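Ezeani Releases Version 3 of the Puna Index, a Reference Set of Holiday Greetings and Card Messages

SETULAU, December - Ezeani today released version 3 of the Puna Index, a reference set of short greetings for public holidays, religious festivals, birthdays, weddings, graduations and retirements. The release covers 127 occasions. It replaces version 2, which will stay online in read-only form until the end of March.

The Puna Index is used by card printers, florists, school offices and websites that publish seasonal wishes. Each entry contains the text of a greeting, the occasion it belongs to, the usual relationship between sender and recipient, a level of formality and a character count. Entries in languages other than English also carry a plain translation and a note on when the greeting is normally sent.

Version 3 changes the way entries are sorted. In earlier versions an occasion was tied to a single calendar date. This caused errors for festivals that follow a lunar calendar and for national days that are marked on different dates by communities abroad. Occasions are now stored separately from dates, and a yearly date table is published with the set. Publishers who schedule messages in advance should load the new table before the first of January. The old date field has been removed from all entries.

Message length has also been standardized. Short entries run to no more than 40 characters and are intended for gift tags, cake lettering and ribbon printing. Long entries run to no more than 400 characters and are intended for the inside of a folded card or the body of an e-mail. Spaces and punctuation are included in both limits. Entries that exceeded the long limit were edited or withdrawn.
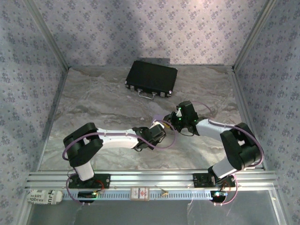 Small black briefcase on a marble-patterned floor. Photo: Ezeani

Formality is recorded on a scale of three levels: family, general and official. The official level was added at the request of school and municipal offices that send holiday greetings to mixed mailing lists. Greetings at this level do not use first names, pet names or exclamation points. Religious wording is used at the official level only where the occasion itself is religious. A general greeting such as "Wishing you a peaceful new year" may appear under more than one occasion, in which case it is stored once and cross-referenced.

Duplicate checking was rewritten for this version. Greetings that differ only in capitalization, spacing or a closing punctuation mark are now treated as the same entry. Greetings that differ by one word are kept apart but linked - a printer looking for an alternative to a common line can find the nearest variants without a new search. Verse is checked by line and is listed under its own heading.

The source of each greeting is given where known. Traditional greetings are marked as traditional. Greetings written by Ezeani staff may be printed on cards and packaging without a separate fee under the standard license. Quotations from songs, films and published poems are excluded from the set.

Corrections may be submitted through the form on the Index page. A correction should state the entry number, the current wording, the proposed wording and the language. Corrections to spelling are applied at the end of each month. Corrections to meaning or usage are held for the next version and reviewed by a reader of the language concerned.

Existing subscribers receive version 3 at no added cost. The file is supplied as a spreadsheet and as plain text. A printed edition of the short entries will follow in spring.

About Ezeani

Ezeani compiles and licenses reference material for the greeting card and gift trade. Its office is in Setulau.

Comments

cardshop_back_room
Does the gift tag limit count the name of the recipient or only the greeting? Our tags are tiny.

Guest
Greeting only, going by the file I downloaded. You have to leave room for the name yourself.

mapleandtwine
Glad the date field is gone. We sent a festival message on the wrong day last year and heard about it for weeks.

Guest
Is there a heading for get well messages? Can't find one under occasions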